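Brown wood beside a glossy white floor, oil or leave it?
Forum: Floors, Tables and Surfaces

yerin_seo
10:14 am

Hello everybody. I am Ye-rin Seo, I have read this forum for a long time but I write for the first time. Please excuse my English.

We have a workroom of 26 square meters. In April the floor was coated in glossy white, with the product Emska. I like it very much, it makes the room lighter. But now the brown wood looks heavy next to it, and I cannot decide what to do with the wood.

The wood has strong grain, with darker and lighter streaks. The table has a dark gray metal trim along the edge. When I bought the table from Lim, they told me to oil it every year. I have used Sindutine, the clear one, two times. My colleague thinks that the oil makes the wood darker each time and that I should stop. I don't see a big change, but I look at it every day, so maybe I am not a good judge.

My questions:
Does clear oil really make wood darker after years?
Would you change the metal trim to white or to steel color?
How do you keep a glossy white floor from showing every thin cable and every hair?

pyo_s
10:52 am

Hi Ye-rin. Yes, oil darkens wood, also the clear one. Most of it comes with the first coat. After that you will hardly notice. I would not stop, dry wood takes stains from every cup.

Please leave the trim. A dark line between brown and white is good, it gives the eye a place to stop. White trim on a work table will look dirty in one month.

Sang-wook Pyo

kettle_and_plane
11:30 am

I disagree with pyo_s about the oil. If four people work at that table every day I would sand it back and use a hard varnish. Oil is for people who enjoy oiling. Can you show the grain and the edge?

yerin_seo
12:05 pm

Thank you both. I enjoy oiling a little, I must confess. My grandfather had one cloth only for this, in a tin with a lid, and I keep mine the same way.

The grain is in both, the gray edge and the white floor are in the first one.

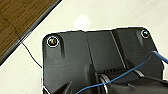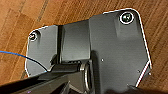
Sang-wook Pyo answered that he still would not sand anything. Sanding a whole table is a weekend of dust, he wrote, and with a new glossy floor in the same room you will find that dust until winter. If Ye-rin wants to know how dark the oil has made the wood, she can look at the underside of the tabletop, where probably no oil was ever put, and compare.

kettle_and_plane
12:41 pm

The underside is a fair test if it is the same wood. Often it is not. On my Cimby table the top has a nice grain and the underside is something pale that I would not like to describe.

OK, I take back the sanding. But if you stay with oil, please use very thin coats and wipe off everything after 15 minutes. Thick oil near a metal trim stays in the gap and gets sticky.

mossgate
1:20 pm

For the cables: I have also a white floor and I gave up with white cables, they turn yellow. Black ones are honest at least, but they should run along the table leg and then along the wall. I use flat clips under the tabletop. Four clips were enough for one lamp and one charger.

About the hair I have no solution. Dry microfiber mop, every evening.

yerin_seo
1:58 pm

I looked at the underside now. It is the same wood and it is lighter, but only a little. So my colleague was right and I was also a bit right.

The steam mop, is it allowed on Emska? The paper that came with it says only "damp".

pyo_s
2:15 pm

Damp is damp. No steam. I ruined a corner by the door this way – it went dull and it stayed dull.

kettle_and_plane
2:33 pm

I use steam on mine, a different coating, no problem in two years. But ask the people who did the floor before you try, the job was surely not cheap.

yerin_seo
3:02 pm

It was over 3000 with the preparation, so I will not try! I will take the mop from mossgate, keep the trim, and put one thin coat of Sindutine in the autumn. For the clips, mossgate, are yours with screws or with glue? I don't want to make holes in the table.

mossgate
3:26 pm

Glue. Clean the spot with alcohol first, and not on the same day that you oil.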